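Hukden Robotics Club board > Sim projects > Napkin task, week 5

mdaher
Our class project is teaching a simulated arm to pick up a stack of napkins and set it on a tray. We have run 500 practice grasps. It succeeded on 262 of them, so our robot is slightly better at napkins than a coin is. Suggestions welcome, sympathy also fine.

joprea_seb
What's the friction set to? Ours was at the default for two weeks and everything behaved like soap.

mdaher
We raised it. Now it behaves like expensive soap.

fiona.p
I'd leave friction alone and look at the approach. If the wrist comes in even a little crooked, one finger touches first and shoves the stack. You can tune numbers until October and that will still happen.

joprea_seb
Disagree. We had a crooked approach and decent friction and still got 320 out of 500. Friction first.

fiona.p
You were picking up a brick, Sebastian.

joprea_seb
It was a sponge. It had feelings.

mdaher
Wrist view with the gripper down at the stack, one finger on either side. The purple thing is the napkins. I can't decide whether the wrist is straight, and I have looked at it long enough to start disliking purple.
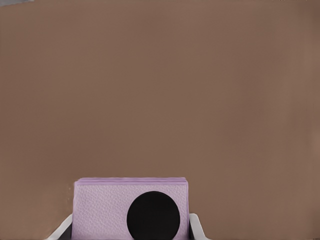 Jitendra
Before anyone touches friction again, log which finger makes contact first on every failed run. If it's the same one each time, Fiona wins. If it's a mix, go bother Sebastian.

fiona.p
I accept my victory early.

mdaher
Logging is going in tonight. The full batch is 2,000 runs and the lab machine sounds like a hair dryer, so give me a couple of days.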